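About Brilora
Setup and service for hand-held grippers

Brilora is a small workshop in Prindstead that sets up, services and repairs hand-held gripper tools. The work is done at one bench cell, which we call Vaher. A tool that comes to us goes through Vaher before it goes back to its owner. We do not build grippers and we do not sell them.

The shop was started by Yiğit Yalçınkaya and Saadet Duman. Yiğit handles mechanical work: fingers, screws, pads, handles. Saadet Duman handles markers, cameras and calibration. Volkan Yalçınkaya makes up cables and keeps the spares. Saadet Bozkurt takes bookings and writes the service reports. Yavuz Gündoğdu joined in April and looks after the cell itself.

How a tool is serviced

The tool is logged in and its finger travel is measured before anything is taken apart. The fingers come off, the housings are cleaned, and each screw is checked against the torque sheet. Worn pads are replaced in pairs. A new pad on one side and an old one on the other will pull a light object off center, and the error is hard to see until the tool is used for fine work.

Foam backing is replaced if it no longer returns to full thickness after 35 seconds under load. The ridged contact pad is then bonded to the foam and left overnight. We do not shorten the cure time for rush jobs.

Markers are fitted last. Each finger carries one square marker on top, and both must stay readable through the whole range of travel. A marker that lifts at a corner is removed and replaced, not glued back down.

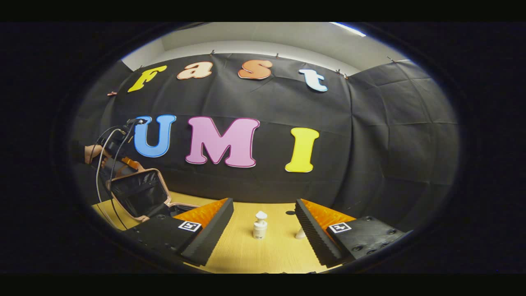

Page last changed: April, by S. Bozkurt

The bench check uses small, light objects that stand on their own, such as a white bottle with a pointed cap. The fingers are brought up on either side with the ridged pads facing each other, and the operator closes slowly. Both pads should touch at the same moment. If the object slides or tips before the second pad arrives, the fingers go back for adjustment.

After that the tool runs 500 open-and-close cycles, and finger travel is measured again. The two readings go on the report. A change larger than our limit means the linkage is opened and inspected, even if the tool feels fine in the hand.

Looking after the cell

Vaher gets the same treatment as the tools. The camera lens is cleaned at 8 a.m., before the first job. Loose cables are checked for strain where they leave the tool body – this is the most common fault we see, on our own equipment as well as on customers'. The reference blocks are kept in a closed drawer and compared with a master set every three months.

Calibration records are stored in Anach, our in-house log. It holds 183 service reports at present. Customers can ask for the full history of their own tool at any time.

Bookings

Turnaround is usually around a week, longer if housings have to be ordered. Send the tool with its cables attached and a short note on the fault. Pads and markers are in stock. For anything else, ask Saadet Bozkurt before shipping.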